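Sorivwood Strip Countertop
Solid wood kitchen worktop by Grilholm

Overview | Sizes | Fitting a sink | Oiling and care | Delivery | Questions

The Sorivwood countertop is a solid wood worktop built up from long strips glued side by side, in the butcher-block style. It is made for ordinary kitchens: beside a sink, beside a stove, or as a run of counter under a window. The color is a light to medium brown that varies from one strip to the next. We don't stain it to even it out.

It ships sanded and with one coat of Fumura hardwax oil on all faces, including the underside. You will need to put on two more coats after fitting, before the sink is used.

Shown fitted around a double sink:

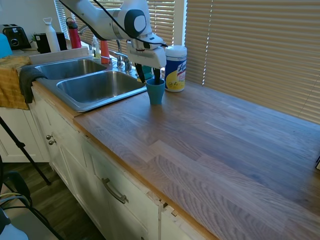
Sorivwood countertop with stainless double sink and lighter front edge trim.

What you get

One countertop, cut square at both ends
One length of front edge trim in a lighter, honey-colored wood, glued on at the workshop
Slotted steel brackets and screws for fixing to the cabinets
A small can of Fumura oil, enough for two coats on the longest size
A printed fitting sheet

The sink, faucet and sealant are not included.

Sizes and prices

Short, 4 feet: $170
Long, 8 feet: $374

Both are 25 inches deep and 1 1/2 inches thick. The trim is included in the depth. If you are covering an island or need a deeper top, ask for a quote before ordering, as the Talukder workshop makes those separately and the lead time is longer.

The long size weighs nearly 100 pounds. Plan on two people to carry it and lay it on the cabinets. Carry it on edge, the way you would carry a door.

About the wood

Strips are cut from the same species but from different boards, so the grain in one strip will not match its neighbor. You will see fine streaks along the length, bands of paler tan next to warmer amber, and a faint line where two strips meet. Small dark spots and pin knots are part of the grade and we leave them in. Anything larger than a pencil eraser is cut out at the workshop or filled and sanded flush.

Customers sometimes ask us to pick out a top with no spots at all. We can't do that at this price. If a clear top matters to you, ask for the Select grade, which costs more and is only made in the short size.

The wood will darken over the first year, mostly in the first few months, and faster where the sun reaches it. If you keep a cutting board or a canister in one spot by a window, move it now and then during that time or it will leave a lighter patch. The patch fades in later but it takes a while.

Fitting a sink

The countertop takes a drop-in sink with a rim that sits on top of the wood. We do not recommend undermount sinks with it. An undermount leaves the end grain of the cutout open to water, and no amount of oil will keep that dry for long.

Leave at least 2 inches of wood in front of the cutout and 2 inches behind. On a narrow cabinet, measure the faucet holes before you cut anything, including any that are in the sink deck.

Draw the cutout from the template that came with your sink. Put masking tape over the line and cut from the top with a fine-toothed blade. Sand the cut edge to 120 grit. Then oil it three times, letting each coat soak in for 20 minutes before wiping off the extra. Let it stand overnight.

Run a continuous bead of clear silicone under the rim, lower the sink straight down, and tighten the clips a little at a time, working around. Wipe off what squeezes out while it is still soft. A straight-sided steel rim like the one below gives a clean line against the wood, and it is easy to see if the sealant has pulled away anywhere. 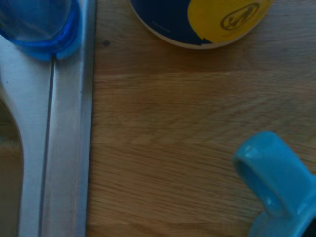

Reading time: 3 min

Check that line twice a year. If you can slide a piece of paper under the rim, cut the old sealant out and run a new bead. Water that gets under the rim shows up as a gray or black edge on the wood. Caught early, it sands out.

Fixing to the cabinets

Wood moves across its width with the seasons. Use the slotted brackets and put each screw in the middle of its slot. Do not glue the top to the cabinets and do not screw straight up through a solid rail. Leave 1/8 inch at the wall on both sides and cover it with a backsplash or a bead of flexible sealant.

If you have a dishwasher under the counter, fit a vapor barrier to the underside over it. We sell a foil one, or any adhesive foil meant for the purpose will do.

Daily use

Wipe up standing water when you see it. A few drops are fine. A wet dish towel left lying flat on the wood all day is not, so hang it over the sink edge or the front of the counter to dry. The same goes for wet sponges, cans and cast iron.

Clean with a damp cloth and a little dish soap, then dry. Disinfecting wipes are all right for an occasional spill of raw meat juice, followed by plain water. Used every day they will strip the oil. Don't use bleach, scouring powder or steel wool. Steel wool leaves bits behind that rust.

Use a trivet under hot pans and a board under knives.

Oiling

Oil the whole top every six months, and the area next to the sink every 2 or 3 months. You can tell it is due when water soaks in and leaves a darker patch. Sand lightly with 240 grit along the grain, wipe off the dust, put on a thin coat with a lint-free cloth, and wipe again after 20 minutes. Lay used oily rags out flat outdoors to dry before you throw them away. Balled up, they can catch fire.

Delivery and returns

Tops are delivered to the curb on a pallet. Unwrap yours the same day and let it lie flat in the room for 48 hours before cutting. Check it for shipping damage during that time. An uncut top can be returned within 30 days. Once it has been cut or drilled we can't take it back.

The workshop is closed for stocktaking during the first week of May, and orders placed then ship the week after.

Questions

Can I join two lengths?
Yes, end to end with a pair of worktop bolts. Keep the joint well away from the sink.

Can I trim the front?
No. You would cut off the edge trim. Trim the back or the ends.

Can I varnish it?
Only after sanding off the workshop oil completely. We don't give advice on varnish brands.

Do you sell the trim by itself?
Yes, in 8-foot lengths, unfinished.

Page updated 2025-10-27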